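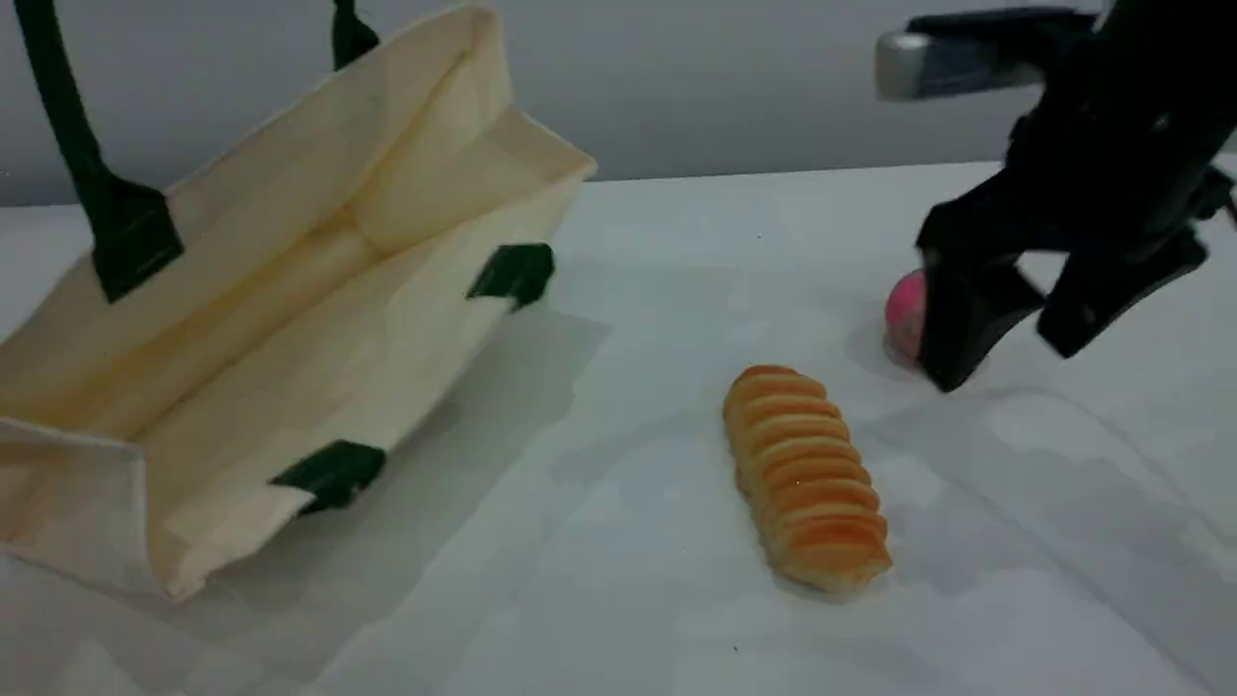
Omerari state assembly confidence vote

The Omerari confidence vote was a motion held in March in the state assembly of Omerari to decide whether the coalition led by Chief Minister Theresia Auer still held a majority. The motion was carried by one vote, and Auer stayed in office.

Background

Auer's coalition was made up of the Piltetti League and two smaller groups. Its majority came into doubt when five members withdrew their support over the Customgate affair, a dispute about import permits issued at the port of Thaler. The governor then asked the government to prove its majority on the floor of the house.

Procedure

The assembly has 151 seats. Under its standing orders, a confidence motion passes by a simple majority of members present and voting. The speaker votes only to break a tie. Members vote by roll call, and proxy votes are not allowed.

Legal challenge

Two of the five members asked the high court to delay the vote until a ruling on their possible disqualification. The court refused the delay but kept the petition open.

Thaler by-election

One of the five later resigned, which led to a by-election in Thaler. The Piltetti League candidate received 2,868 votes and the opposition candidate 2,839. A recount did not change the result.

See also

Motion of no confidence
Party defection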